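Media Case Sorter (part-time, temporary)
Meltcombe Media Archive

Location: Celtberg Building, lower level
Reports to: Jeanie Chisholm, Collections Supervisor
Schedule: 13 hours a week, mornings
Length: through the end of May, with a possible extension
Openings: 5

About the job

Meltcombe Media Archive took in the Pringle collection last year. It came to us as 2,371 items, nearly all of them discs and small cartridges in plastic cases, packed in moving boxes with no list. Some cases have the right disc inside. Some have the wrong one, or nothing. We are hiring people to go through the boxes, open each case, write down what is there, and get everything onto a shelf where it can be found again.

The work is done sitting at a table. You will work at your own station, with a shared cart for finished boxes. It is quiet and repetitive. Past sorters have listened to music or podcasts on headphones, and you are welcome to do the same.

What you will do

Take one box at a time from the intake shelves and sign it out on the sheet.

Open each case and check the hinge, the tabs and the clasp if there is one. Older cases get brittle and the hinge tabs are the first thing to snap. Open them flat on the table with both hands.

Copy any printing on the case exactly as it reads, including partial words. Some of the tinted cases have lettering that can only be read from one side. If you can make out only part of a word, enter that part and put a question mark after it. Do not fill in what you think it should say.

Record the color and condition of the case. We use a short list of terms (clear, smoke, white, black, other) and you will have a copy at your station.

Move contents from broken cases into new ones. Broken cases go in the bin marked HOLD until Jeanie has looked at them.

Wipe dust from the outside with a dry cloth. No sprays or wipes on printed areas.

Enter the record in Prudent, our inventory program. You do not need to know it already. Training takes one morning.

What we are looking for

Careful handling of small, breakable things. Readable handwriting for the paper log. Basic typing. Good close-up vision, with or without glasses. Able to sit for two hours at a stretch and to lift a full box from a waist-high shelf.

Library, museum or warehouse experience is helpful but not required. Students may apply. You must be at least 18.

Pay and other details

Sorters are paid hourly at the archive assistant rate, every two weeks. The rate sheet is available from the front office and will be sent to anyone called for an interview. This is a temporary position and does not include health benefits. Parking behind the building is free. There is a break room with a refrigerator and microwave on the same floor. No food or open drinks at the sorting tables.

The lower level is reached by stairs or by the elevator next to the loading door. If you need a different chair, table height or lighting to do this job, tell us when you apply and we will set it up before your first shift.

How to apply

Send a one-page letter or a resume to Jeanie Chisholm at the archive's front office, by mail or in person. Please include the mornings you are available and the names of two people who can speak about your work. We do not take applications by phone.

Interviews last half an hour and include a short sorting exercise. You will be given 6 cases and a blank log page and asked to fill it in. Speed is not scored.

We will fill the openings as suitable people apply. Everyone who applies will get a reply either way.

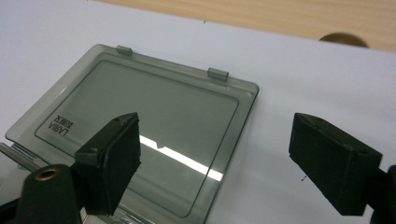 Smoke-tinted case, open, with hinge tabs along one edge and printing on the inner panel.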